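**Project:** Desk and storage tasks from hand-held demonstrations
**Prepared by:** Babak Alipour, Nodimico
**For:** Lachance program office
**Period:** April to September 2023

## Summary

We set out to record 1,000 usable demonstrations of short desk tasks and to train a first policy on them by the end of this period. Recording is behind plan. We have 500 demonstrations on disk, of which 352 passed review and went into the training set. The first policy has been trained on that set and is running on the arm at Mirnetti. Spending is under budget because the second arm was ordered later than planned.

## Work done since the last report

**Change of method.** The proposal called for all demonstrations to be given by remote control, with the operator moving a leader arm and the robot copying it. We did the first 100 that way. They were good, but each one took several minutes to set up and operators tired quickly. In April we moved most of the work to hand-held grippers. The operator holds one in each hand and does the task directly, and the position of each gripper is recovered afterward from the markers mounted on it. The robot doesn't have to be in the room, so we can record in ordinary offices.

We kept remote control for tasks where contact force matters, mainly closing stiff lids.

**Sites.** Recording took place at our own office and at the Otside building. Otside gave us two desks and a meeting room on an open-ended basis. The lighting there changes a lot through the day, which is useful for training but cost us some recordings early on, when the markers washed out near the windows.

**Review.** Every demonstration is watched once by someone other than the operator. The rejected ones fall into three groups:

- Marker lost for more than a second, usually when a wrist turned away from the head camera
- Operator stopped partway or restarted without ending the recording
- Left and right streams out of step after a dropped connection

The third group was a software fault and has been fixed. The first is still with us. We are testing a marker cube in place of the flat plate, and so far it holds up better when the wrist is turned.

## Status by task

1. **Cup to shelf.** Recording finished. The policy picks up the cup reliably but sometimes sets it down too close to the shelf edge. We want more examples with the shelf at different heights before going further.

2. **Folding a cloth.** Paused. Operators fold in very different ways and the policy mixes them. We have written a one-page guide with a fixed order of folds and will start again from zero with that.

3. **Pen to drawer.** Recording under way. One gripper holds the pen over the desk while the other works at the drawer, so this is our main two-handed task. It also has the most marker loss, as the operator is seated and the drawer is low.

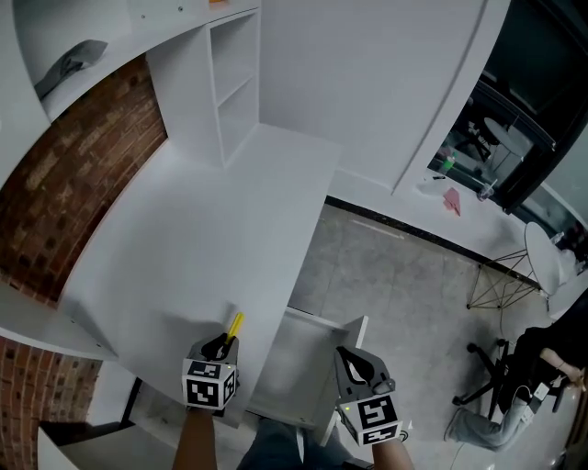 4. **Closing lids.** Remote control only. Waiting on the second arm, which Mirnetti expects to install next quarter.

## Problems and risks

Operator time is the main limit. We have three trained people, and none can record well for more than two hours at a stretch. We would like to move part of the unspent equipment money to operator hours and will send a separate request.

## Next period

- Reach the 1,000 recordings in the original plan
- Restart cloth folding with the new guide
- Fit marker cubes to all gripper pairs
- Retrain on the full set and repeat the arm tests at Mirnetti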